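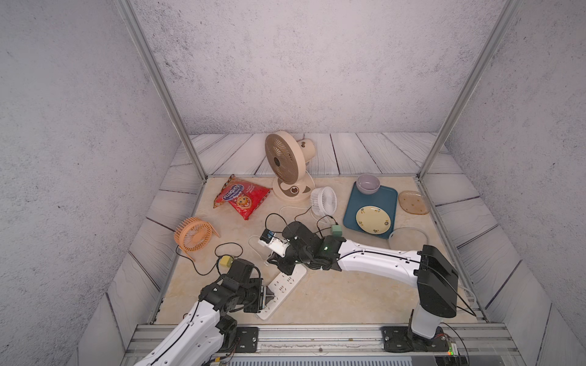
How much room do you need to build a pair of robot arms in a shared workshop?

Less than you might think. A sturdy table with a rail along one edge is enough, as long as you leave yourself space to walk around the back with a screwdriver and you have a shelf where the spare parts can stay put between visits.

Welcome to the Gernura build gallery! Gernura is what I call my two-armed helper, and it lives at the Pirnstead workshop on Hong Street in Cloltumport, between the sewing corner and a drill press that is older than I am. I started in August with a secondhand bench and more confidence than I had any right to, and I've been going in most evenings after supper ever since. People kept stopping at the table to ask how it was coming along (which I love, please keep doing it), so I thought I'd put up a page that folks can look through at home with a cup of coffee.

The job I've been working on lately is plugs and cords. It sounds dull, I know, but a cord is such a good teacher. A bowl stays the shape you left it in. A cord springs back and catches on things, and it never lies down the same way twice, so the arms have to cope with a new mess every time I set the table.
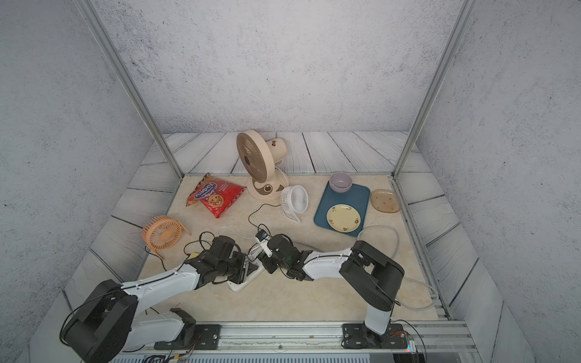
Both arms on the rail, grippers nearly meeting in the middle, with the fans behind.

I drive the arms by hand for practice runs and save each one. There are 621 of them on the drive now, and I threw out the first 80 when I found I'd been starting every single one from the same spot. That hurt a bit! But the later runs are so much better for having the table shuffled between them, and I've gotten quicker at the shuffling too. Fans, dishes, a snack bag, whatever is handy gets moved.

The part that took the longest was teaching myself to share the work between two arms. My instinct was to do everything with the right one and leave the left one parked, the way I'd carry a grocery bag.

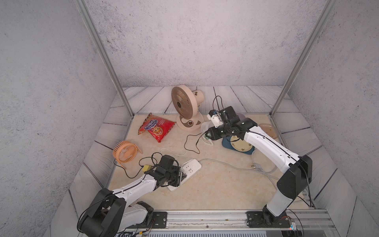
Once I got into the habit of giving each side its own little task, the whole thing loosened up. I slow right down near the middle now, and I keep one elbow high whenever the other arm has to reach past. I also retied the cables along the links with a little more slack, which I should have done in the first week, and went over every screw on the mounts. It took 18 minutes, and I'd been putting it off for a month.

Money comes up a lot when people visit, so I'll say it plainly: I gave myself 500 dollars for extras this year, meaning cables, screws, fingertips and the odd plug adapter. I'm still under it, though the fingertips are doing their best to change that. 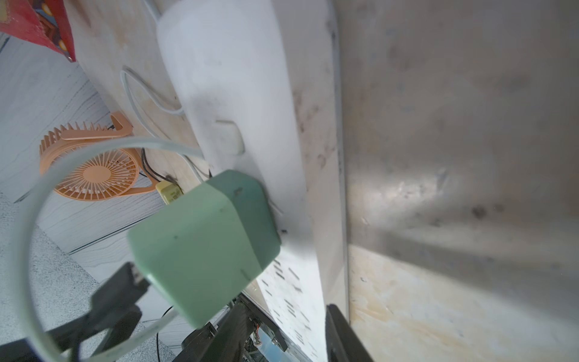 I've tried several shapes for those fingertips by now. The wide ones were lovely for dishes and hopeless for anything small, and the soft ones let a plug roll just when I wanted it to stay square. The plain narrow pair is back on, and I'm going to leave it alone until I've finished the next batch of runs. After that I'd like to try winding a cord into a neat loop, so if you have a tidy way of doing it with two hands, come by the table any evening after seven and show me.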